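4.2 Where the Knitwear Goes
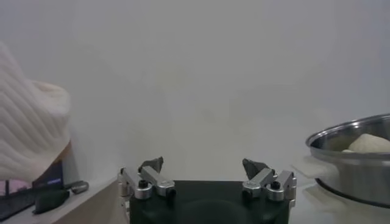

Figure 3. Bulky ribbed knit, white, against a plain wall.

Wumpini Boateng objected at the first reading that a sweater is never put away, only put somewhere, and that our category "stored" flattered everyone who had ticked it. We kept the category and added a second one, "resting," which took 17 percent of all entries within a week and has been climbing ever since.

Knits gave our 78 households more trouble than any other kind of laundry. Shirts have hangers and socks have a drawer, or at least a drawer's worth of good intentions. A thick knit (Figure 3) keeps its bulge wherever it is set down, and a ribbed one is no easier to tell from a blanket once it has been folded over. Eight households logged the same item as a sweater in one diary entry and as a throw in the next. We coded these as "knit, large" and moved on.

The Plindari diaries ask for a location and a reason. Locations were given freely: chair back, bed end, top of the other sweaters. Reasons were thinner. "Will wear again" accounts for most of them, including entries made in June. Edem Abubakari, who coded the Cabrera subset, proposed a cutoff after which an item may no longer be described as waiting to be worn. The authors could not agree on the cutoff, two of them having sweaters on chairs at the time of writing.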